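Walking Around the Lake for Memham House

I signed up for the Memham House walk back in March, on one of those gray evenings when you say yes to things from the couch because they feel very far away. Memham House, if you don't live near here, gives families a place to stay while somebody they love is in the hospital over in Quintero. My sister's family stayed there for two weeks when my nephew was small, and I have wanted to do something for them ever since (I did send cookies once, but that hardly counts).

My goal was $325. I picked it off the drop-down menu without much thought, and then I had to go and ask people for it! I am terrible at asking. I wrote the email to my coworkers four times, and the version I finally sent still had "no pressure at all" in it twice. They were lovely about it. The ladies at the Rarnent bakery put a jar next to the register, and my neighbor slipped an envelope under the door with $200 in it and wouldn't let me thank her properly. By the time Sunday came I was just short of $1000, and I sat in the car and cried a little before I went to pick up my number.

The walk itself is two loops of Litel Lake, flat most of the way, with one hill by the boat launch that I had forgotten about. I wore the wrong socks. I walked the first loop with a grandmother and her very talkative beagle, and the second mostly on my own, which suited me fine. There were orange slices and a high school band at the finish, playing the same song over and over with great spirit.

Donations are open until the end of the month, so if you meant to give and it slipped your mind, you can still find my page through the Memham House website.

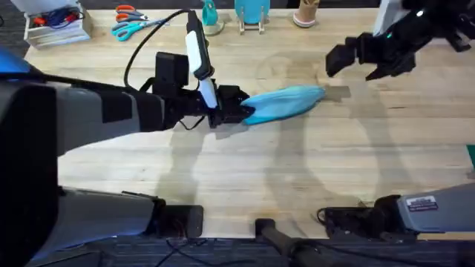

What I'd Bring Next Year

Better socks, first of all. A hat with a brim, and a few dollars in cash for the bake sale table, where I had to leave behind a very nice lemon loaf.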